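Session 4: Keeping a Rule of Life

Welcome back! Last session we looked at why people in every century have written down a simple pattern for their days, and several of you stayed afterward to ask how on earth a person starts. So tonight is the practical one, and I've been looking forward to it since the course began.

A quick review. A rule of life is a short written plan for prayer, work, rest and the people you love. The word comes from the Latin regula, and many teachers like to compare it to a trellis, something that holds a vine up while it grows. It is a support. If yours feels like a cage by week two, loosen it!

Starting small

Most first attempts are far too big. When I taught this course in Lutstead, one group of 11 came in with plans that would have worn out a monk – an hour of silence before breakfast, a psalm at noon, fasting twice a week, a journal every night. By December they had dropped nearly all of it and felt awful. We began again with 10 minutes a day, and those 10 minutes stuck.

Pick one time and one place. Read a short passage slowly, maybe Psalm 131 (three verses, and you could live in them for a month). Sit quietly. Say thank you for something specific from the past day, even if it's only that the bus came. 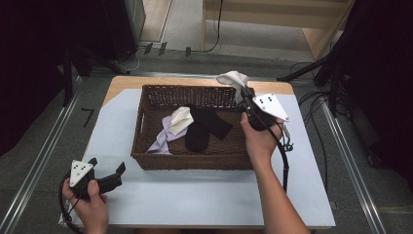
Then leave it alone and go about your morning. You don't have to feel anything in particular. Some days will be rich and some will be dry as toast, and both kinds count as prayer.

Work as part of the rule

Please don't skip this section when you do the reading! Brother Lawrence worked in a monastery kitchen in Paris and found he could be as close to God among the pots as on his knees in chapel. I love that. Choose one ordinary job you already do every day and do it with your full attention this week. Phone in another room.

Rest

We'll spend all of Session 5 on Sabbath, so just a note for now: write rest into your rule before you write anything else. The Didthorpe group tried it in that order last year and their pages looked completely different, much kinder.

For next time

Read pages 18 to 20 in the course booklet.
Draft your own rule on one side of one sheet. Four or five lines is plenty.
Keep your 10 minutes, and jot down which days you missed and what was going on.
Bring the draft with you – we'll share in pairs, and only as much as you want to.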